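4.2 Preparing the work area for a wipe-down or sorting chore

This section applies to the Plirkside two-arm bench with Ider chore software. The bench can attempt short household chores on a flat surface. It cannot yet be left to finish one alone – an operator stays within reach of the stop button for every run.

1. Clear the tabletop. Remove tools, cloths, cups and packaging. Ider treats anything left on the surface as part of the chore.

2. Open both grippers and run the corner check from the wrist view. The surface should be visible between the yellow fingers, all the way back to where the walls meet.

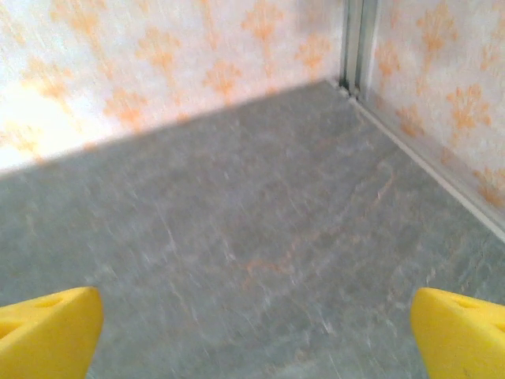
3. Look over the surface. Streaks and veining in the tabletop are sometimes read as spills. If Ider marks one as a spill, select Ignore Region before going on.

CAUTION: Keep hands out of the space between the arms while the motors are powered.

4. Select Meet at Center. The arms move at 40 percent speed and stop with the yellow fingers facing each other across a narrow gap. Check that the purple cables run clear of the grippers.

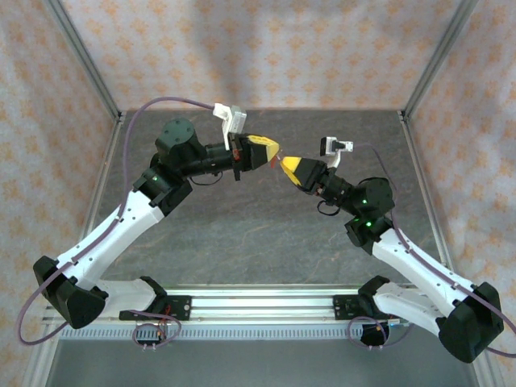

5. If the fingers touch, press Stop and repeat the arm alignment in Section 3. Do not bend the fingers by hand.

6. Load the chore and set the attempt limit. The default is 28.

NOTE: Expect uneven results. Picking up rigid items and placing them in a tray is supported. Folding cloth is experimental, and wiping is limited to dry crumbs. Liquids, glass and knives are not supported in this release.

7. Save the log after each run. Error 200 means that an arm lost its position; return to step 4.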